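Wanemham Waffle Bedspread, Pale Green

Bedding > Bedspreads > Trernex range

A light cover for everyday use, with a fine woven-in texture that doesn't show creases much. The color is a soft green that sits well next to white walls and most prints. Use it over a sheet in summer or as the top layer over a blanket when it gets cold.

Weight: 282 grams per square meter
Colors: pale green, oat, slate
Sizes: twin, full, queen
Edges: double-stitched hem on all four sides
Wash: machine, warm, with like colors
Dry: low heat or line

The queen size has an 11 inch drop on a standard mattress. If your mattress is deeper than that, measure before ordering — the full size will look short on it. Expect the cover to shrink roughly 4 percent in the first wash. The sizes in the chart are given after washing.

As a folding surface

A good many customers fold laundry on the bed, and we get asked how the cover holds up to it. The texture has a bit of grip, so a T-shirt laid out on it stays put while you square up the sleeves and smooth the front. Smooth covers let light cotton slide. White and cream shirts are easy to see against the green, and so are black ones.

Lint is the one thing to watch. New dark clothes will leave some on the surface. Shake the cover out or run a lint roller over it. Close zippers and hooks before you drag anything across, as they can catch a raised thread. Snip a pulled thread level with the surface and leave the rest alone.

The Cairns blanket in the same green is sold separately, and the Cidano pillowcases come in a matching shade. Returns are accepted for 20 days if the cover has not been washed.

Pale green, with clothes laid out on the bed:
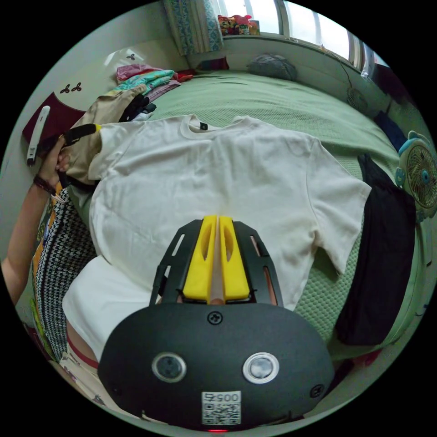
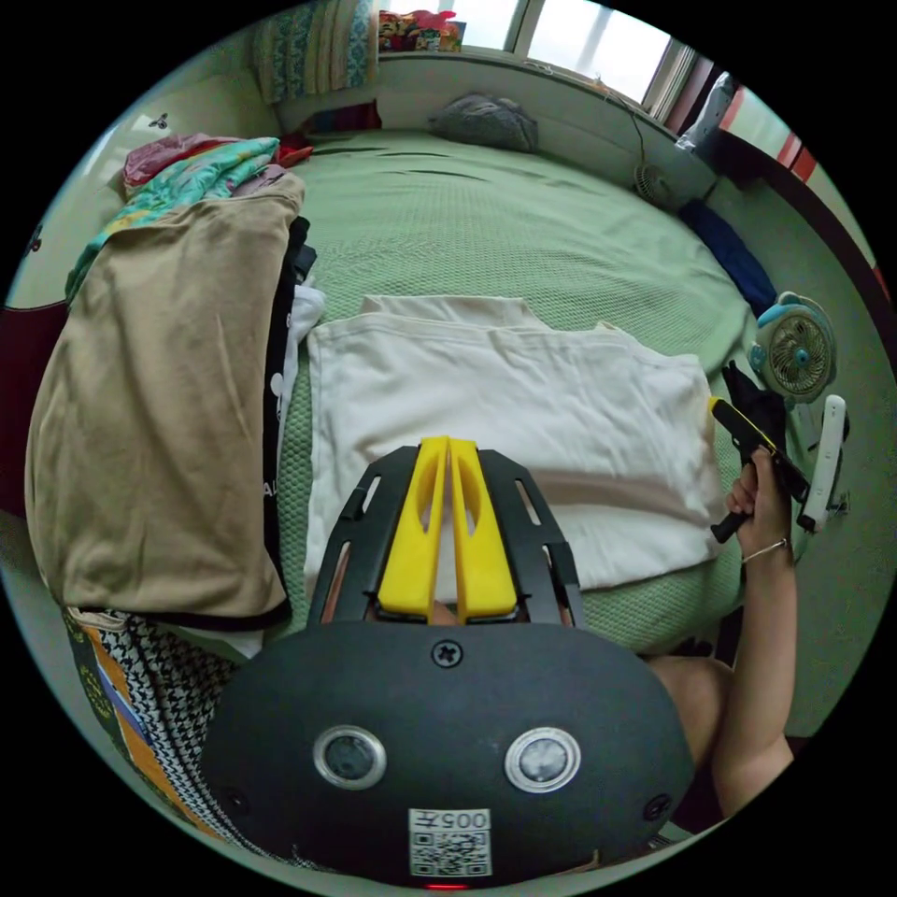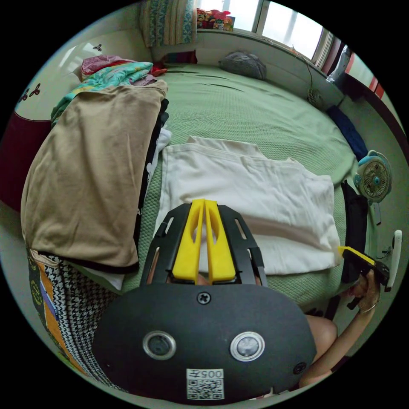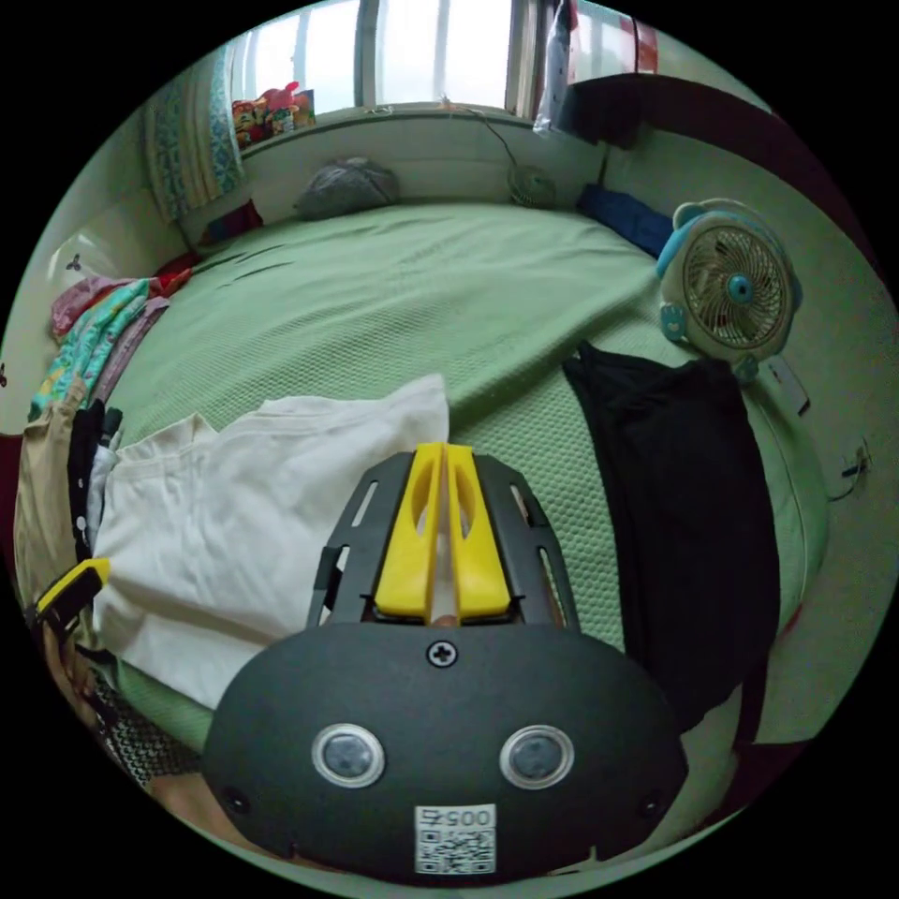
Toivo Kettunen writes that he bought the queen in August and has washed it most weeks. The green has faded a little on the side by the window, the hem is still straight, and he would like it offered in a king. He also found the oat color darker than it looked on his screen — closer to tan — and sent that one back.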